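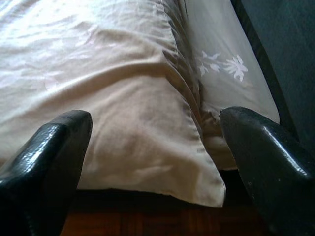 Look after the fingertips first

Opinion, 21 Feb 2022

Most of the money spent on keeping a bed-making robot going is spent in the wrong place. I have looked after the cell at Clandholm for two winters, and before that I did the same job on the Adalora trial, and both times the service plan was written by people who like motors. The arm gets an annual check. The controller has its own fan filters on order. The fingers, the only part that ever touches a pillowcase, are listed under sundries.

I think this is backwards. A pair of fingers closing on the corner of a pillow has very little to work with. The cloth is smooth, the filling moves away when pressed, and the seam at the corner is the one firm thing there. If the coating on the tip has gone slick, the corner slides out. If it has a rough spot, the rough spot finds the embroidery. Laundries can live with a missed pick. They don't forgive pulled threads.

Black fingers make this harder than it should be. Scuffs and pale specks show up well enough under a lamp, but a shiny patch looks much like a clean one, and in the dim light beside a bed you can't tell them apart. I run a thumbnail along each tip instead. It takes less time than opening the log.

Our log says the last set did 1231 cycles before I changed it. The Ikonen manual gives no figure at all, only "replace when worn". At Clandholm we now wipe the tips every 400 cycles with a damp cloth and no solvent, and swap them in pairs. Swapping one at a time saves a little money and costs an afternoon, as the old tip and the new one grip differently and the pillow turns as it lifts.

The other neglected job is checking the opening width. Ours had drifted by 2 mm in November, and I only found out after a week spent blaming the camera. A drift that small means nothing on a box. On a soft corner it decides whether you get the seam or a pinch of loose cloth. I check it with a plain steel gauge, before the arm is homed, and it adds around 5 minutes to the morning.

Bomum, who supply our spares, would sell me a yearly contract covering the joints and the cabling. I have no quarrel with their work - the joints do need looking at. But I would drop half of it tomorrow for a box of fingertips and a better lamp at bed height. Anyone drawing up a plan for a cell like ours should put the tips on page one, with a cycle count beside them, and leave the gearboxes until after lunch.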